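Culwood Grab Bag Swap

Frequently Asked Questions

Last touched up in April. Questions come in faster than we can tidy the page, so they're in no special order.

What is a grab bag swap?

You fill a brown paper bag with small odds and ends, bring it to the swap, put it on the long table and go home with one that another household filled. The fun is all in the small stuff! Erasers, wooden offcuts, a rubber animal, one very good button. We started with a handful of bags on a porch in Grinton and the mailing list is now up to 187 households, which still amazes us.

Where and when?

The Hellström Room, up the stairs behind the Grinton post office, every other Thursday at 6:30 p.m. Doors open at six if you want to finish packing on the spot. There's a sink and a bit of counter, and tape in the drawer.

Do I need to sign up?

No. Just come with a bag. If you'd like to play Clistus afterward (see below, please play Clistus, it's wonderful) put your name on the sheet by the door, as we only have 21 chairs.

What kind of bag?

A plain brown paper one, lunch size up to small grocery size. String handles are fine. Please no plastic and no gift bags with foil on them — the foil crackles and gives the whole thing away. A wrinkled bag is a good bag. The soft, beat-up ones stand open better than new ones do, and they're much nicer to reach into.

My bag keeps flopping shut. What am I doing wrong?

Nothing, new paper does that. Fold the rim outward, about as deep as two fingers, and go all the way around. Then do it again if the bag is tall. You get a stiff collar at the top and a low, wide opening, and you can see right down to the floor of the bag. Strips of tape over the collar help if the paper has started to split at the corners. Black tape, masking tape, whatever you have. A patched bag can go through a lot of swaps before it gives up. The oldest one we have is more tape than paper by now and we love it dearly.

How much should I put in?

Five to eight things is lovely. We once had a bag with 47 things in it (all of them beads, pretty much) and it was impressive, but the kid who picked it spent the evening on the floor chasing them. Leave some bare paper at the bottom so things can roll around and a hand can get between them.

What makes a good mix?

Oh, this is our favorite one. Go for things that feel different from each other! Something hard with square corners, something plush, something with a pitted or bumpy surface, something squashy. A wood block next to a stuffed animal is perfect. So is a smooth cube next to a dimpled ball, because your fingers go straight from one to the other and get confused. Color matters too once the bag is open and everyone leans in to look: one bright yellow thing will cheer up a whole bag of browns.

Try to keep everything smaller than your palm. One flat piece is welcome. Stand it up against the side and it makes a little wall for things to hide behind.

Can I put in food? Candy? Batteries?

No to all three, sorry. Also no glass, no magnets, nothing with a point. Soft toys should be washed first.

My toddler wants to come. Is that OK?

Yes, and bring them! There's a separate end of the table for under-threes, and those bags hold big pieces only. Write BIG on the outside of yours if it's meant for that end. You know your own child best, so please look through the bag together before handing it over.

What is Clistus?

Clistus is the game we play after the swap. A bag goes in the middle, one player reaches in without looking, takes hold of something and describes it to the table, but isn't allowed to say what it's for or what it's called. Everyone else guesses. If they get it, out it comes. If they don't, it goes back in and the bag moves to the left. The last thing in the bag is called the clistus and whoever pulls it out keeps it until next time. The name came from a misheard word during the very first round and there's no getting rid of it now.

Hints for beginners: go slowly, use your fingertips, and start along the walls of the bag before you try the middle. Small things end up in the folds. Little rubber animals are much harder than you'd think (is it a beak? is it a foot?) and plush ones are nearly always given away by the tail.

Can I use a pillowcase for Clistus at home?

You can, but the paper is half the game. You hear everything.

What happens to bags that don't get picked?

They go on the shelf for next time. Stray items go in the spares bin, which has more than 800 things in it at this point and is a joy to dig through. Help yourself if your bag is looking thin. The white plastic lid that goes with the bin makes a nice flat spot to set a bag on while you pack.

Can I ask for something back?

If it went in by accident, of course. Write to us and we'll put it on the noticeboard. Car keys have been returned twice. A retainer, once.

Do you have pictures of the bags?

We do! 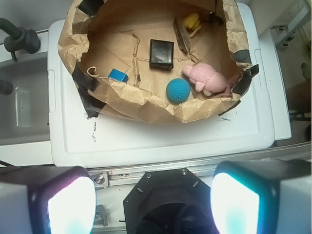
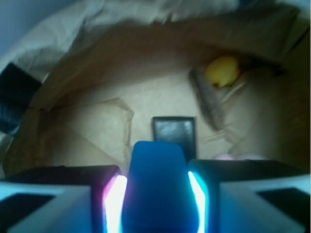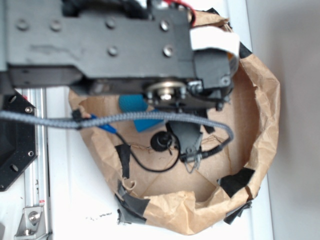
Brown paper bags, all open. Plush pig, rubber duck and teal dimpled ball are in the first one.

Can I start a swap in my own town?

Please do. You need a table, a stack of paper bags and a few neighbors with full junk drawers. Use our rules or make up your own, and borrow Clistus with our blessing. We'd only ask that you send us your best bag idea once you're up and running, and we'll try it at the next Thursday swap.

How do I get in touch?

Leave a note in the Culwood box inside the Hellström Room door, or reply to any of the swap emails. We read them all, usually the same evening.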